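Le café coule encore quand Despina Softić me fait entrer, et la première chose qu'elle me montre, c'est le dessous de son évier. Je n'avais rien demandé ! J'étais venue pour parler de rangement en général, de la petite chronique qu'elle tient depuis 3 ans sur le site de Kirosari, et me voilà accroupie devant deux portes ouvertes, à regarder des bidons alignés du plus grand au plus petit.

« On commence toujours par là, me dit-elle. Si je vois le dessous de l'évier, je sais comment vit la maison. »

Chez elle, il n'y a presque rien de neuf. Les étagères viennent de chez Plendwood, une série arrêtée depuis longtemps, rachetée à une voisine qui déménageait (82 euros le tout, elle se souvient du prix, moi je ne me souviens même pas de celui de mon canapé). Le reste a été chiné ou donné. Elle a travaillé des années au comptoir d'une quincaillerie avant d'aller ranger chez les autres, et elle en a gardé l'habitude de prendre chaque objet en main avant d'en dire quoi que ce soit.

Je lui demande ce qui revient le plus souvent dans le courrier des lecteurs. Je m'attendais aux placards, aux vêtements d'enfants, aux papiers. Elle rit. « Les éponges ! J'ai reçu 988 messages l'année où j'ai écrit sur les éponges. Pour les armoires, j'en avais eu une poignée. »

Et c'est vrai que le sujet échauffe les gens. Où la poser, comment la faire sécher, quand la jeter. Despina a un avis sur tout ça, et elle le donne sans se faire prier. L'éponge ne reste pas au fond de l'évier. Elle ne reste pas non plus à plat dans une soucoupe, où elle baigne dans son jus jusqu'au lendemain. Elle va dans un panier ajouré, debout ou appuyée contre un bord, pour que l'air passe dessous et derrière.

« Les gens achètent des supports compliqués avec des ventouses, ça tombe au bout d'un mois, on le recolle, ça retombe, soupire-t-elle. Un panier en fil métallique, peu profond, ça fait très bien l'affaire. Et puis on le soulève d'une main quand on passe un coup sur le plan de travail. »

Je lui avoue que chez moi l'éponge vit sur le robinet, en équilibre. Petit silence. Elle me ressert du café – j'ai compris que c'était une façon polie de changer de sujet – puis elle y revient quand même, parce que la couleur aussi a son importance. Elle prend du vert pour la vaisselle, un vert bien vif, et une autre teinte pour tout le reste, de sorte que personne à la maison ne puisse se tromper.

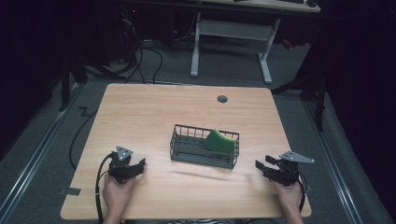

Shirima, de son côté, trouve que le panier ne règle pas tout : chez elle, l'eau finissait par goutter sous la grille et laissait une auréole sur le bois, et elle a préféré revenir à une coupelle en céramique qu'elle vide matin et soir. Despina a lu son message, qui était assez long, et elle lui donne raison sur un point.

« Sur du bois, il faut essorer d'abord, reconnaît-elle. Je ne l'avais pas écrit parce que pour moi ça allait de soi, et j'ai eu tort. On presse fort, on secoue un coup au-dessus de l'évier, et seulement après on pose. »

Pour la coupelle, en revanche, elle ne cède pas. Vider matin et soir, dit-elle, on le fait 2 semaines et puis on oublie. Elle préfère les habitudes qui survivent à une mauvaise journée, celles qu'on garde même en rentrant tard avec les courses et un enfant qui pleure.

On est passées ensuite aux paniers eux-mêmes, et là j'ai senti que je touchais au vrai sujet. Elle en a partout. Pour les oignons, pour les chargeurs, pour les gants de jardin. Ceux de chez Ceken ont sa préférence pour la salle de bains, les autres elle les ramasse en vide-grenier, en passant le doigt sur les soudures pour vérifier que rien n'accroche. Un panier qui accroche, il finit à la cave ou chez le ferrailleur.

Et quand il y en a trop ? La question me brûlait les lèvres, vu l'entrée, où j'avais dû enjamber une pile pour poser mon manteau. Elle regarde la pile, elle me regarde. « Ceux-là, ils partent en octobre, pour la bourse du quartier. Enfin, la plupart. »

Je suis repartie avec un panier, évidemment, gris foncé, à petits barreaux, qu'elle m'a glissé dans mon sac sans me demander mon avis. Il est à gauche de mon évier. L'éponge est dedans, appuyée contre le fond, et le robinet a l'air un peu nu, mais je m'y fais.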